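Fidetora: The Complete First Season (DVD)
Label: Muvon Home Video
Format: 2 discs, widescreen, color
Subtitles: English, Spanish

All 10 episodes of the harbor mystery series, in broadcast order.

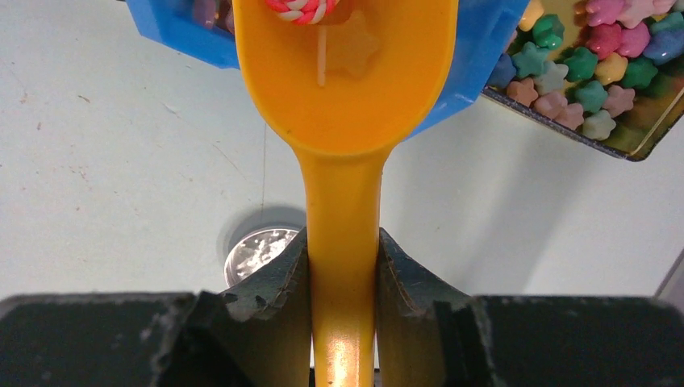

SRIWONG — October 21, 2018

The first season of Fidetora is now in stock and ships from our Sriwong warehouse. Each episode runs 50 minutes. The story follows a ferry inspector who comes home to close her father's office and finds a passenger list with one name too many. The set uses the original broadcast cut — the shorter export version is not included. A 22-page booklet has the episode guide and notes on the music.

Discs come in a standard keep case with a card sleeve. Region 1 only.

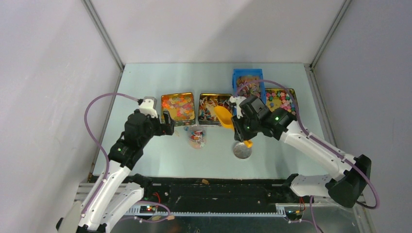 Episodes five and six were first shown as a double feature, and disc one ends between them, so plan a break there if you are watching with a group. It is a good time to refill the snacks. Square metal tins work well for candy, with the wrapped lollipops kept in a tin of their own. Disc two starts straight into episode six with no recap.

Also available from Gitier: Fidetora soundtrack CD, Fidetora poster (rolled). Unopened sets can be returned for a full refund.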